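Student Manipulation Project, Group Notebook
Entry 11, May
Written up by Ľubica Kolář. Read and initialled by Cormac Ó Conaill.
Session began 14.10.

Purpose of the session

The group is required to submit a placing task for the second assessment, in which the arm must pick up one object and set it down at a named position on the desk. The task sheet allows any object between a table tennis ball and a large apple in size. It was agreed at the previous meeting that an orange would be used, as the skin gives a better grip than the plastic balls supplied by the department and the colour is easily separated from the dark desktop.

The present entry records the work on approach height. Grip force is covered in Nam-gil Moon's entry and is not repeated.

State of the software at the start

The branch in use was Drollura, as left by Kenji Rosenthal after entry 10. His change to the waypoint file had not been merged. It was merged before any motion was attempted, and the file now holds 13 waypoints. Members are reminded that the old file must not be loaded from the shared folder. Mortimer Lyons did so last month and the arm stopped on a joint limit, with the loss of most of an afternoon.

Speed was held at the reduced setting throughout. The stop button was held by Cormac Ó Conaill for the first part of the session and by the undersigned for the remainder.

Work carried out

1. The home position was checked against the tape mark on the base. No correction was needed.

2. The wrist was brought down in steps until the gripper stood at the height proposed in the plan. This proved too low for a sideways approach, as the fingers would meet the object below its widest point. The height was raised by 30 mm and the new value entered in the waypoint file.

3. The sequence was run in full without an object. The arm slowed noticeably between the fourth and fifth waypoints. Kenji considers that the two points are too close together and that the planner is treating them as a near stop. I am inclined to agree, although the log does not show it plainly.

4. The sequence was repeated with the orange. Two attempts failed on the approach, when the orange was pushed sideways before the fingers had closed. The third attempt was a clean pick, but the release came early. Raising the height has therefore helped with the grasp and has done nothing for the release.

5. Nam-gil asked whether the wrist could be turned before the descent, so that the elbow stays further from the operator's side of the desk. This was tried once by hand guiding. It looks possible but would mean new values for at least the last part of the path, and was left for another day.

The log for the session runs to 1,139 lines and has been saved in the group folder under the entry number.

Points for discussion

The assessment sheet states that the object must be "at rest" when the fingers open. It does not say for how long. Mortimer is to ask the module office for a ruling. Until an answer is received, a pause of one second will be kept before release.

There is a disagreement over the simulation results from Olvera, which show the elbow higher than it stands in practice at the same joint values. Kenji believes the base offset was entered with the wrong sign. Cormac believes that the model itself is out of date. The offset should be measured again by someone who has not measured it before, and the figure written here and not on a loose sheet.

Actions

Kenji Rosenthal: remove either the fourth or the fifth waypoint and run the sequence again without an object.
Nam-gil Moon: compare the early release with the grip force log.
Mortimer Lyons: ruling on "at rest"; return the Starkeck manual to the shelf.
Cormac Ó Conaill: measure the base offset.
Ľubica Kolář: draft the method section of the report, up to and including approach height.

Session closed at 16.45. Arm returned to home position and powered down. The waypoint file was saved and the merge noted in the change log.

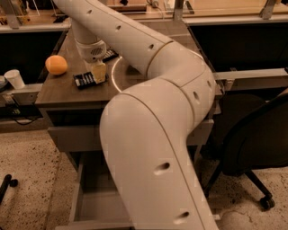 Fig. 1. Arm with gripper lowered over the desk; orange to the left of the black tray-like object.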